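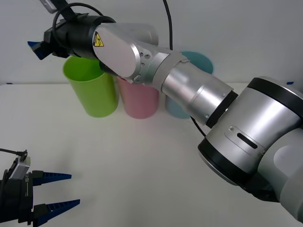 Two arms, three cups, one white table. Friday at Nuvarov.

Mar 24, 2023

People ask me often if a machine can do the chores at home already. I have worked with these arms since January, so I will try to give a fair answer in a few posts.

1/ Picking up a hard thing with a known shape is mostly fine. A cup is easy. My colleagues at Skullton say the same about their boxes.

2/ Soft things are more difficult. Paper in a plastic wrapping changes its shape when you press it, and the plastic shines, which the cameras do not like. 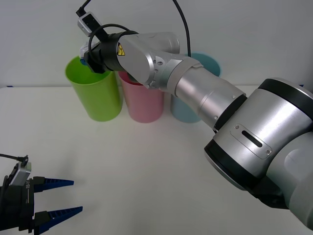 I would like to see 100 tries in a row without my help. My best until now is 21. For a shop floor this is too little, and for a kitchen also, I think.

3/ The fingers are soft and they bend around the object. This helps me more than any change in the software did.

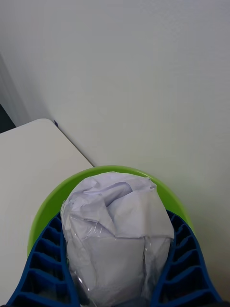 4/ So, can it tidy your kitchen?

Not yet. One table with a few things on it, yes, on a good day. A drawer full of mixed things, no. Please do not sell your dishpan. Next week I try with smaller cups.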